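Writing a cable and clearance rule that people will follow

Feb 15, 2021

The Prillwood bench rules were last revised in December, and the revision cut them from eleven pages to two. I wrote most of the old version, so I have no one else to blame for its length. What follows is the reasoning behind the parts that survived, for anyone maintaining a similar document for a two-arm tabletop cell.

The old text came out of Benstead, where the arms were bolted to the floor behind fencing. Most of it assumed a door switch. A tabletop cell has no door. The operator stands within arm's length of the work, and the rules have to cover what happens between runs, when hands go in and out of the workspace all day.

Rule 1 is the stop check. Every stop button is pressed and released before the first motion command of a session, and the controller must report the stop each time. Pressing one and assuming the others work is recorded as a skipped check. We had this as a recommendation for two years and the logs showed what a recommendation is worth.

Rule 2 covers cables on moving links. Straps go on the rigid part of a link, never across a joint. The free loop at each joint is set with the joint at the far end of its travel, then checked at the other end for snagging. The minimum free loop past the last strap is 100 mm. The Bisex checklist asks for strap spacing as well, and we dropped that — spacing varies with the link, and the loop is what fails.

Rule 3 is the keep-clear zone. Anything on the table during a run is either part of the task or outside the reach of both grippers. Task items are listed on the run sheet by name. Folding cloth or sheet material gets an extra line, since an edge can catch on a finger and travel with it when the arm retracts. The retract speed for those tasks is limited to 50 mm/s until the gripper is clear of the material.

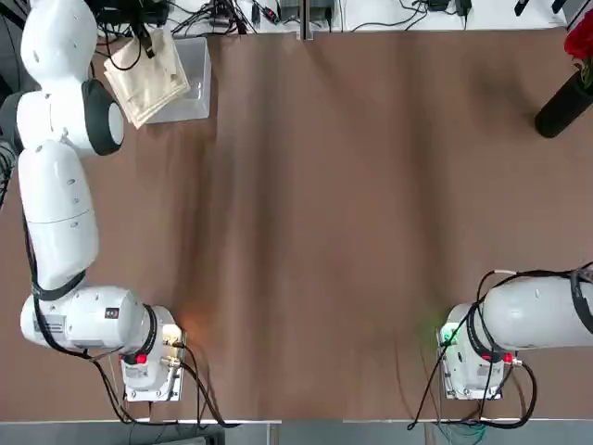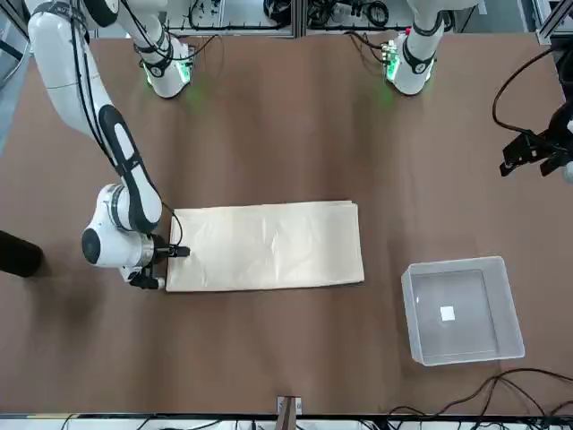
Two white arms, one brown tabletop, and a clear plastic bin.

Does the stop check have to be repeated after a change of gripper fingers?

Only if power to the arm was removed or a connector was opened. A finger change with the arm held in a stopped state does not touch the stop circuit, so the session check stands. Record the change on the run sheet either way.

Rule 4 is the one people argue with. After any contact fault, the operator writes the log entry before clearing the fault. The Wattimena template has 7 fields for this and we use it unchanged. Entry 641 in our log is a good model: joint, position, what was touched, what was moved, time, initials, and a one-line cause. It took less than two minutes to write. Entries made at the end of a shift tend to say "gripper fault, cleared" and are useless for review.

Two items are still open. The first is whether cables leaving the base should have a fixed strain relief at the table edge or be allowed to hang. A fixed point protects the connector but makes it slower to swap an arm. I lean toward the fixed point. The second is lighting. The rules say the status lights must be readable from the operator position, with no method for testing it. A draft method is on my list for the next revision, along with a shorter run sheet.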